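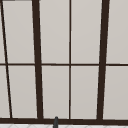

The magazine came out at six in the morning and by half past my phone had slid off the bedside table. I let it stay on the floor and went to make coffee.

I had been looking after Gijs Dijkstra's publicity for two years. In that time he had gone from third policeman in a hospital serial to the man on the side of the Plavbridge buses, and I had gone from one phone to two. It was the second one on the floor. Only Gijs, his mother and the people at Pusteo had the number.

He rang again at seven.

"Have you seen it?"

"Not yet."

"They say I'm engaged."

"Are you?"

He took longer over that than I liked. Somewhere behind him a kettle clicked off.

"Not to her," he said.

## Skarby

The story was four pages long. It said Gijs had been seen at a hotel in Skarby with his co-star, Hanne Nuttall, and that a ring had been bought. It quoted a close friend. I had met all of his close friends and none of them talked like that. The ring, according to the close friend, had cost 790, and the writer thought this was mean of him, given what he earned.

I rang Hanne's agent. She was in a taxi and kept losing the signal.

"We're not denying it," she said.

"Why not?"

"The film opens in March."

"He's with somebody else."

"Is he with somebody else in public?"

I said no, he wasn't. She said in that case she couldn't see the difficulty, and then the taxi went into a tunnel, or she hung up.

The somebody else was called Ruth. She taught the clarinet and lived above a dry cleaner's, and she had been going out with Gijs since before the hospital serial. She had never been to a premiere. I had asked her once, early on, and she had said she would rather not, and I had been relieved, and I think she saw that I was.

I drove over to her flat at ten. Gijs had got there first. He was sitting on the stairs in his coat with the magazine rolled up in his hand.

"She won't open the door," he said.

"Did you ring the bell?"

"I knocked."

"What did you say?"

"I said it wasn't true. She said she knew it wasn't true. Then she asked me what I was going to do about it, and I said I'd have to ask you."

A woman came past us with a suit over her arm. She looked at Gijs, then at the magazine, and went on down. I heard the shop door go.

"What do you want to do?" I asked him.

"What happens if I say it's rubbish?"

"Pusteo will be cross for a week. Hanne's lot will be cross for longer. You might not get the second film."

"And if I don't say anything?"

"You'll get the second film."

He unrolled the magazine and looked at himself on the cover. It was an old picture, from the awards the year before. They had cut Ruth out of it. If you knew where to look, you could see her hand on his sleeve.

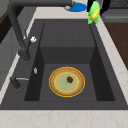

## What he wrote

He did it on my phone, because his had run out of battery. It took him most of an hour and it came to two lines. He said he was not engaged to Hanne, who was a friend, and that he had been with the same person for a long time and would like to go on being with her. He didn't put Ruth's name in. He asked me to check the spelling.

"It's fine," I said.

"Should I say sorry to anyone?"

"Not in this one."

He pressed the button and gave me the phone back. By the time I had put it in my bag there were 1071 replies. I turned the sound off.

Gijs stood up and knocked again. He waited, and then he rang the bell as well.

"Who is it?" said Ruth.

"It's me," he said. "And the other one."

We heard her take the chain off.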